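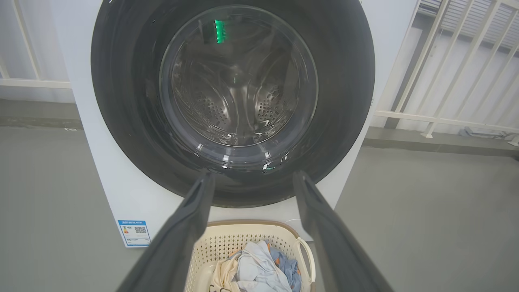 Vol. 3, No. 4 | Page 70

THE DOOR PROBLEM

Robots have been folding towels in laboratories for years. Opening the washing machine has had much less attention, and a method from the Helinham group suggests that most of the difficulty lies in the last few centimetres of travel.

A front-loading washer is a poor object for a robot to look at. The door is a disc of curved glass. It reflects whatever is in the room, it lets through a view of the drum behind it, and a depth sensor pointed at it will return a surface in the wrong place, or two surfaces, or none. The ring round the glass is usually dark, and dark plastic absorbs much of the infrared light that many depth sensors rely on. A person reaches for the edge without thinking about any of this. A robot that trusts its depth map will often close its fingers on air or press them into the cabinet.

Urmas Tamošiūnaitė has spent most of his working life on the perception side of manipulation, and his view is that the field has been too polite to its sensors. "We gave the planner a depth map full of holes and then filled the holes with guesses," he says. "The planner had no means of knowing which parts were guesses. It treated the middle of the glass with the same confidence as the front of the cabinet."

The project he runs with Kristaps Lill at Helinham is called Rirkby. It began as a study of household appliances in general and narrowed to laundry after the first season of trials, when the washer accounted for more failed runs than every other appliance put together. The hardware is plain. There is an arm, a two-finger gripper and a small colour camera fixed at the wrist, looking out along the fingers. The camera has a wide lens, so the fingers are always in view, and the method depends on that.

Seeing the fingers and the target together

Most reaching systems work in two stages. A camera finds the object and estimates its position in the robot's own coordinates. The arm then moves to that position. Any error in the camera calibration, in the depth reading or in the joint angles is carried through to the end of the motion, where it matters most.

Rirkby replaces the second stage near the target. Once the fingertips and the door ring are both visible in the wrist camera, the controller stops using an absolute position. It measures where the fingertips lie relative to the ring in the picture itself and drives that difference towards the value recorded in demonstrations. The idea is an old one and goes by the name of visual servoing. What has changed is how the features are chosen.

Classical visual servoing needs points that can be tracked from one moment to the next: a corner, a printed mark, the head of a screw. On a washer door the strongest points are often the worst ones. A highlight on curved glass is bright and sharp, and it slides across the surface as the camera moves. The drum offers rows of small perforations, which are easy to track and sit well behind the door. A lit display can appear in the upper part of the glass as a cluster of green lights, crisp enough to attract any corner detector, at an apparent depth that has nothing to do with the door.

The group's answer is to learn a weight for each patch of the picture according to how well its motion agrees with the motion of the wrist. The arm's joint encoders say how the camera has moved. A patch that belongs to a solid part of the machine should shift in a predictable way. A reflection shifts in another way, and so does the drum. During training the network is shown short clips with the matching joint readings and is penalised for relying on patches whose motion does not fit the surface it has assigned them to. After training it places almost all of its weight on the boundary between the ring and the white cabinet, with a little on fixed details such as an energy label low on the front panel.

"The label was a surprise," says Lill, who wrote most of the training code. "I had thought of it as clutter. It is flat, it is printed, it has a sharp border and it is stuck to the part of the machine that does not move. If I were designing a target for servoing I would design something close to that."

He is cautious about the finding. A label can be peeled off, and a network that leans on one too heavily will suffer when it meets a machine without it. In later training the label area was masked at random, which cost a little accuracy on labelled machines and removed most of the loss on bare ones.

Collecting the demonstrations

The training set contains 572 demonstrations, recorded by operators guiding the gripper through each task. They cover 4 tasks: approaching the door, pulling it open, transferring garments between basket and drum, and pushing the door shut. Laundry baskets were left on the floor in front of the washer in many of the runs, at positions chosen by the operator. A basket full of clothes adds a mass of edges and patterns between the fingers at exactly the moment the controller is deciding what to follow. It also blocks the straight route to the lower part of the door and makes the arm approach from above.

Clothing was not standardised. Plain pale garments went in with patterned ones. Lill argues that a standard load would have made the numbers easier to compare and the result less useful. The lattice sides of a plastic basket caused more trouble than the clothes in it, as the repeated holes produce many near-identical patches, and the early tracker hopped from one to the next. The motion check does not solve this completely. The current version handles it by refusing to use any patch whose nearest neighbours look too much like it.

Recording was split between the Helinham workshop and a second site at Hawthorne, where the lighting is harsher and the floor reflects more. Demonstrations from the two sites were mixed during training. A separate machine at Kasberg was kept out of the data entirely and used only for testing.

Results

The main test consisted of 70 approach attempts on the held-out machine, repeated for each of three controllers. The first used depth and an absolute target. The second used classical servoing with hand-picked features. The third was Rirkby. An attempt counted as a success if both fingertips came to rest at the edge of the door ring, close enough for the opening motion to begin, with no contact force above the set limit on the way in.

The depth controller performed worst, and its failures were of one kind: it stopped short or pressed too far, depending on what the sensor had made of the glass. The hand-picked servoing controller did well when its features were well placed and lost track entirely when a highlight crossed one of them. Rirkby succeeded more often than either. Its remaining failures were mostly slow ones, in which the arm hovered near the ring without settling until the time limit expired.

The group attributes the hovering to the symmetry of the door. A circular ring looks much the same from small rotations about its centre, so when the cabinet edges are out of view the network has little to tell it where it is along the rim. Tilting the wrist to bring a corner of the cabinet back into view cures the fault, but the arm does not yet do this by itself. An operator has to intervene.

Opening the door is a separate matter. Once the fingers have hold of it, vision contributes little and the motion is governed by force at the wrist. The group reports this part only briefly. The grip slips on shallow recesses, and the small pads at the inner tips of the fingers wear quickly when dragged over hard plastic.

Limits of the method

Tamošiūnaitė lists several objections before they can be put to him. The method assumes a stationary machine, and a washer in its spin cycle is not stationary. It assumes that the fingers remain visible, so it cannot be used as it stands once the hand is deep inside the drum. It has been tested on white cabinets with dark rings, and a white ring on a white cabinet would remove the contrast the network has learnt to favour. The group has begun recording on such a machine but has no figures to give.

There is also the question of whether learning was needed. A well-tuned circle detector combined with the joint readings might reach similar accuracy on the approach alone. Lill has tried one and concedes that it comes close when the door is seen face on. From a low angle the ring becomes an ellipse partly hidden behind the gripper, and the detector begins to fit it to the rim of the drum.

The next stage concerns unloading. Wet fabric clings to the baffles, and a garment pulled from the drum changes shape all the way to the basket. The same motion check cannot be applied, as nothing in view can be assumed rigid. Lill is working on a version that tracks the perforations of the drum wall, the very features the present network was trained to ignore, as a fixed reference while the hand is inside. The weights will have to change at the moment the fingertips pass the rim, and how the controller should recognise that moment is still being argued over at Helinham.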